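Stock fingers or Visser soft pads for floppy stuff?
Trovdale Forum > Arms and End Effectors

djohannes_h
Posted 5th April
Been comparing grippers on our two-arm cell and I'm a bit stuck. Left side has the stock angled Ilus fingers, right side has the same fingers with a shorter tip. The job is caps in and out of tubs, which sounds easy until you try it! Left arm is happiest going for the brim - here it is holding the navy one.
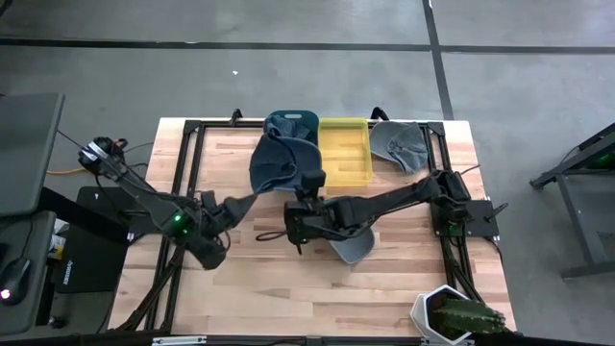
Re: Stock fingers or Visser soft pads for floppy stuff?

cele_d
Brim is cheating a bit, isn't it? Stiff edge, anything will hold that. Try the crown. We did 130 goes in March with hard tips and the crown slid out far too often for my liking. Swapped to the Visser pads and never went back. - Dineo Cele

djohannes_h
Fair, but the pads are so fat. I've got a green basket and a yellow tub side by side and cloth bunched up in both, so whatever goes in has to be slim.
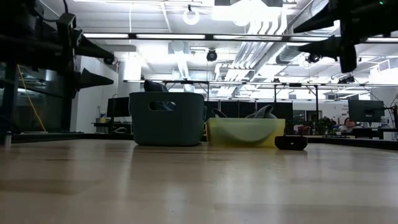

I'd also have to redo the tool offset every time I swapped, and the Drevel controller makes a right meal of that. Pads are 218 a pair as well, before postage.

gantrygoat
Disagree with Dineo. Pads are lovely for 100 cycles, then they pick up fluff and go shiny. Keep the hard fingers and slow the close down.

cele_d
Wipe them then!! Ours are well past 1337 cycles and fine.
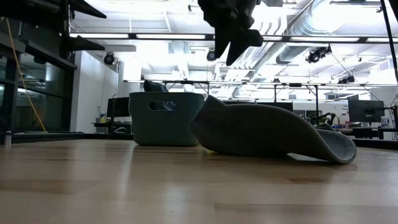 gantrygoat
My real gripe is approach angle, whatever tips you run. Coming straight down is fine for a flat cap, but look at the grey piece there, curled over into an arch with one end up in the air. I'd go at the raised end from the side and leave the pads in the drawer.

djohannes_h
Right, side approach and a slower close first, then I'll borrow a set of pads. Will post numbers.
Johannes Hlongwane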